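Workshop Notebook – Iltley Playhouse, Props and Wardrobe
16 May 2021
Entry by In-ho Seok

Production: "The Steswood Inheritance," television adaptation, episodes one and two

Continuity meeting

The script department has issued revised pages for the reading of the will. Lady Kiritz now enters before the solicitor and remains standing until he names the second beneficiary. Wardrobe had prepared the gray traveling coat for this entrance. The director prefers the black day dress, as the character is supposed to have been in the house since morning. The coat moves to the railway platform in episode two and must not be seen before then.

The change affects the actress's hands. In the coat she wore gloves throughout, and the mourning ring was therefore never established. It will now be visible from her first line. The ring is to be worn on the right hand in every scene set after the funeral, including the two that were rehearsed without it. The standby list has been corrected.
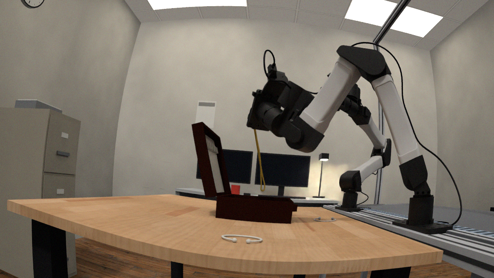
Letters and paper goods

The solicitor's bundle has been made again. The first version was too clean and made a sharp noise each time a page was turned, which the sound department could hear over the dialogue. The new sheets were washed in weak tea, pressed under boards overnight and handled until the corners softened. Three sets are complete. Set A is for close work and carries the full text of the will. Sets B and C carry the full first page only, with ruled lines of plausible handwriting after it.

One error was found in Set A. The sum left to the nephew is given as 2000 pounds in the will and as 173 pounds in the dialogue of scene 32. The writers confirm that the will is right – the nephew is lying to his wife, and the audience is expected to notice. No change is required to the paper. A note has been added to the scene breakdown so that the matter is not raised again on the day.

Wax seals remain a difficulty. The red wax from Urio breaks cleanly at room temperature but softens under the lamps. A harder mix was tried with more resin. It held its edge for the whole of a run-through, though the color is browner than the approved sample. The designer has been sent both and is asked to reply before the next fitting.
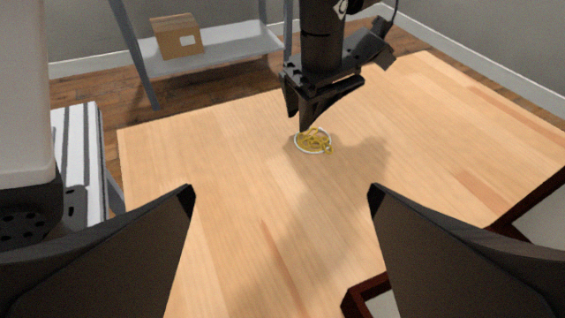
Actions carried forward

Wardrobe to let out the cuffs of the black dress by a finger's width, so that the ring does not catch when Lady Kiritz takes the letter.

Props to age a fourth envelope, unsealed, for the rehearsal room.

Script supervisor to confirm whether the funeral is still placed in January. If it is, the windows in the reading scene need frost and the cut flowers must go.

Seal mix to be recorded in the recipe book once the designer has chosen. The resin jar is on the upper shelf, left of the sink, and is nearly empty.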